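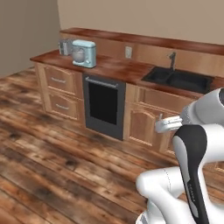
Reddish-brown wood countertop with a honey-colored wood backsplash and a plank floor.

Wood Countertop Care and Finishing: Frequently Asked Questions

These answers apply to all Prullance solid wood countertops, both factory-oiled and unfinished. For film-finished tops, see the Oselness data sheet instead.

Which finish was applied at the factory?
Check the label on the underside of the top, near the left rear corner. Tops marked P-O were finished with Stiltik hardwax oil. Tops marked P-R were shipped raw and must be oiled on all six faces before installation.

How many coats does a raw top need?
Four on the upper face and edges, two on the underside. End grain absorbs more oil than face grain and may need an extra pass. Wipe off all excess after 22 minutes. Oil left on the surface dries to a tacky film that has to be scraped off.

Can I oil only the side that shows?
No. An unsealed underside takes up and gives off moisture faster than the sealed face, and the top will cup. Warranty claims for cupping are declined if the underside is bare.

How should the top be fastened to the cabinets?
Use slotted brackets or oversized holes with washers. Wood moves across the grain with the seasons, and a rigid screw will hold until something splits. Do not glue the top to the cabinet rails.

How much gap should I leave at the wall?
Leave 4 mm along the back and at each end. A backsplash panel or a bead of flexible sealant will cover it. Do not fill the gap with grout.

Can I install over a dishwasher?
Yes, with the adhesive vapor barrier supplied in the fitting kit. The barrier must extend past the machine on both sides. Kits sold before July did not include it – order part 87 separately.

How do I clean the surface?
Damp cloth, mild dish soap, then a dry cloth. Avoid bleach, ammonia, scouring powder and steam cleaners.

My top has dark marks near the sink. What are they?
Black or blue-gray marks are usually a reaction between iron and the tannins in the wood. Steel wool fragments and wet cans are the common sources. Treat with oxalic acid solution, following the directions on the package, rinse well, let dry overnight and re-oil the area.

How hot can a pan be?
Oiled surfaces may whiten or soften at more than 61 °C. Use a trivet for anything straight off the stove.

Is the Lapiņa range covered by the same instructions?
Yes, except for sanding. Lapiņa tops have a thinner wear layer – sand by hand only, with 180 grit or finer.

When should I re-oil?
When water no longer beads. Areas next to the sink will need it sooner than the rest of the run and can be treated on their own.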